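To: hall-users list
Subject: Re: [hall-users] Cups, mug stand and the white cloth on the drinks table

The earlier message, for anyone who joined the list after January:

> Hello all. The kitchen shelf at the Jokik hall is full again and I
> would like to get the cups off it before the next open evening. We
> bought 143 of the small cups and most of them have never left the
> carton. Could we settle which ones live on the table and which go
> back in the store room? Also, is the wooden mug stand meant to be
> used, or is it there for looks? I have moved it three times now and
> each time it has come back.

I'll take the stand first. It is meant to be used. It came in the same order as the carton from Vondier, and the idea was that the table by the wall could have a few cups on it at all times without anyone opening the kitchen. The kitchen key is a separate problem and I don't want to get into it in this thread.

My proposal for the table is short. White cloth on, stand on the cloth, a red cup, a blue cup and a green one, and the box. Nothing else stays out overnight. The biscuit tins, the sign-in clipboard and the spare extension lead have all ended up on that table in the past month, and the cloth has suffered for it. With just the cups and the stand out, it takes a minute to clear for a class that needs the table.
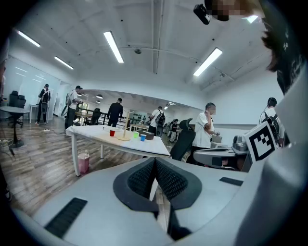
Aryee wrote back that three cups are no use to a group of thirty, and that people will go into the carton anyway if they don't see enough set out. Fair point. For the big groups I would still bring the carton out and put it on the floor under the table, then take it back to the store room at the end. The cups on the table are for whoever gets in early to set up and wants a drink of water.

On the cloth. We have 2 white ones. The trouble is that they get folded wet and put in the drawer, and the one I took home last time had a gray line along every fold. Please hang it over the rail in the store room if it is damp. If it is dry, fold it in four and lay it on top of the carton. I would rather not buy another. The last one was cheap enough, but it took two trips to find the right length, and the shop has moved to the other side of town.

On washing. The small plastic cups can go in the hall dishwasher, top rack only, short program. The stand can't. Wipe it with a cloth and leave it out to dry standing up. Someone soaked the old one in the sink overnight and the post came loose from the base, and it has wobbled ever since. I still have it at home and will glue it when I find the clamp.

On hanging the cups. They are light, and if you just drop one over a peg the cup will tip whichever way it likes. I don't mind that. What matters to me is that the open end doesn't face the ceiling, as dust comes off the beams whenever the heating starts. A cup hanging at an angle with its mouth down is fine and does not need to be straightened. Hang the top one first and then work down, or you will knock the lower one off with your sleeve.

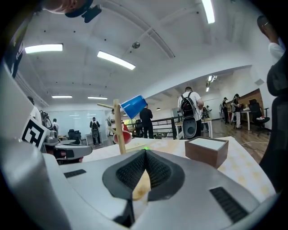 Can the wooden box stay where it is, or does it count as clutter? This was Fetatico's question from this morning, and the answer is that it stays. It is small and it gives us somewhere to put tea bags and sugar. Put the lid back on when you finish. If you run out of tea bags there is a bag of 300 on the second shelf in the store room, behind the paper towels. Please don't open a new one until that is used up.

The paper cups are the last thing. We have 700 of them left from the summer fair, and I would like to keep them for the next fair. They take up the whole bottom shelf, so if any group wants a sleeve or two for an outing, write to the list and I will put them aside.

If there are no objections I will type up the table part and tape it inside the store room door. Objections by reply to the list, please - I don't always see the private ones.

Hall-users list
To leave the list, send a blank message with "leave" in the subject line.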